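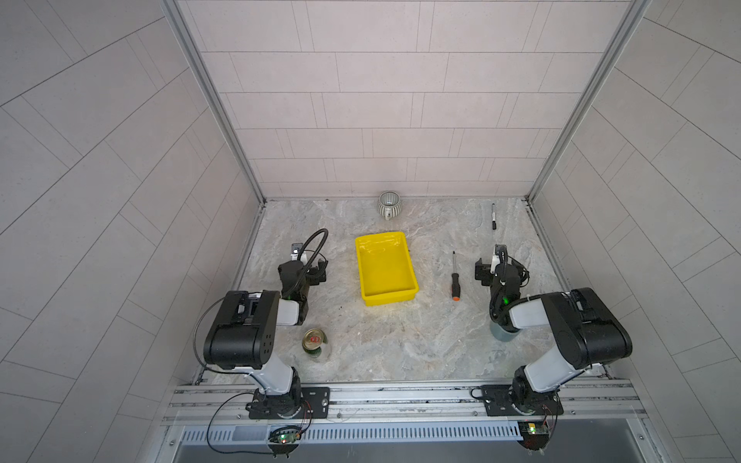 Figure 1. Pale gray rectangular tile in a staggered (running) bond on three walls, above a marble-patterned top.

Unit 4: Setting Out Tile on Walls
Instructor: Tài Chu

4.1 Terms
Module: tile dimension plus one joint.
Bond: the pattern in which joints fall from course to course.
Offset: horizontal shift between one course and the next, given as a fraction of tile length.
Stack bond has an offset of zero. Running bond has an offset of one half or one third. 

4.2 Offset and warpage
A long fired tile is rarely flat. It bows along its length, with the high point near the middle. At a half offset, the ends of one tile meet the middle of the next, and the difference in height (lippage) is at its largest. A one-third offset reduces it. Check the bow of a sample from each box before fixing the bond on the drawing.

4.3 Horizontal layout
Measure the wall at three heights and use the smallest width. Divide by the module. If the remainder leaves an end cut shorter than half a tile, move the centerline by half a module and divide again. In running bond, work out both the odd and the even course, as the end cuts differ.

Worked case, Salar wall: width 1,330 mm, tile 187 mm, joint 3 mm, module 190 mm. 1,330 / 190 = 7 modules. The odd course closes with full tiles, less one joint taken up at the corners. The even course at half offset has six full tiles and a half tile at each end.

4.4 Vertical layout
Tile height 64 mm, joint 3 mm, module 67 mm. Eighteen courses give 1,206 mm. Set the first course on a level batten, never on the counter itself. Fill the bottom course last, scribed to the counter.

4.5 Inside corners
Leave the joint open and fill with flexible sealant. Do not grout it. Courses must line through from wall to wall; carry the level line around all walls before spreading any adhesive.

4.6 Exercise
Repeat 4.3 for the Vavine wall (drawing sheet 2) at a one-third offset. List the end cuts for three successive courses. Due November 25, 2022.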